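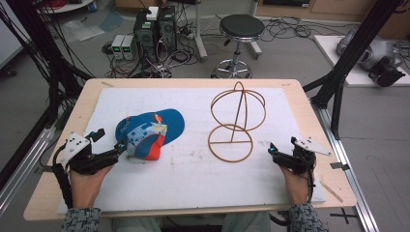 Blue-brimmed cap on the table, June meeting.

12 shares | 3 comments

Junance Street Allotments -- minutes of the members' meeting, June 14, 2019

In the chair: Gijs Peeters. Minutes: Eda. Apologies from two plot holders on the east side.

1. Last minutes
Agreed, with one change. The line saying the new water meter "works well" was struck out. Several members said they had seen no proof of it, and the minute taker agrees with them.

2. Water bill
The bill came to $1,016 for the half year from December. The chair called this normal. He was asked what it was being compared with and said he would have to look. Żak pointed out that it rained through most of the spring and that the hoses were locked up until April. Moteck, who fitted the meter, say a reading that high can happen when a site is "settling in." The meeting did not know what that meant and doubts that Moteck do either. Żak will read the meter on a Sunday night and again on Monday morning, with all taps shut. No payment until then.

3. Automatic watering offer
Moteck have also sent a quote for timers and drip lines on all 38 plots. The brochure says users save "up to half" of their water. Eda asked how much the ones who did not save half had saved. The brochure is silent. The chair felt we should keep an open mind. A member replied that we had kept an open mind about the meter, and see item 2. A trial on four plots was put forward, to be paid for by Moteck. Nineteen in favor, two against, the rest looking at their phones. Gijs to write to them. Few present expect a yes.

4. Slugs
Long talk. Beer traps, copper tape, coffee grounds and going out at night with a bucket all had their backers. Nobody had tried one against another on the same row of lettuce, so the minute taker has not written down any of the claims. Anyone willing to do a fair side-by-side test should give their plot number to Eda.

5. Compost
The delivery was described by the seller as "well rotted." It had twigs in it as long as a forearm, and part of a flower pot. Żak wants money back. The chair wants to wait and see if it breaks down -- the pot will not. Letter to be sent.

6. Gate code
To be changed on the first of the month. It was also going to be changed last time this was minuted, and the time before.

7. Any other business
The shed roof leaks over the seed shelf. Gijs says it is fixed. Left open until it rains.
Request for a second wheelbarrow put off until the water bill is sorted.

Meeting closed at 9:10. Next date to be set once the chair has found the hall calendar.

3 comments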